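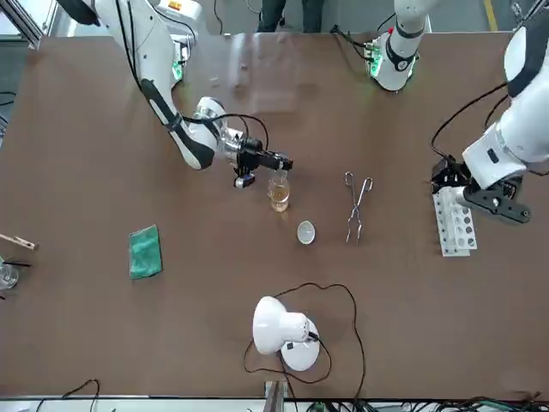

My Comic Project, Report 2

So I picked Pania, a comic by Timothée Riviere, and I read both issues twice! It's set in Trarville, a harbor town where a girl draws maps that change overnight (the blue pages are gorgeous). Issue one is slow, but issue two really gets going once her brother steals the big map. I copied 15 panels to study the lettering, and my word count so far is 3860, oops.

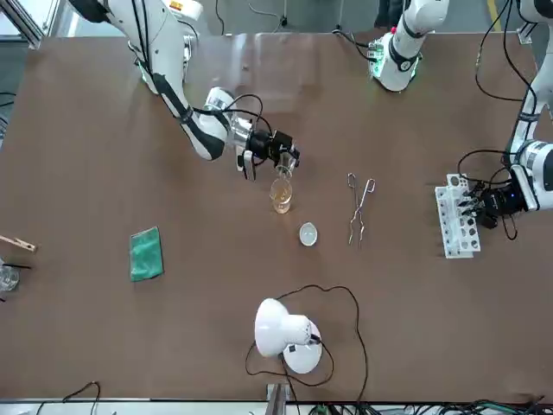
Glass container tilted over a beaker, with a small white dish nearby

Next I'm inking my own page.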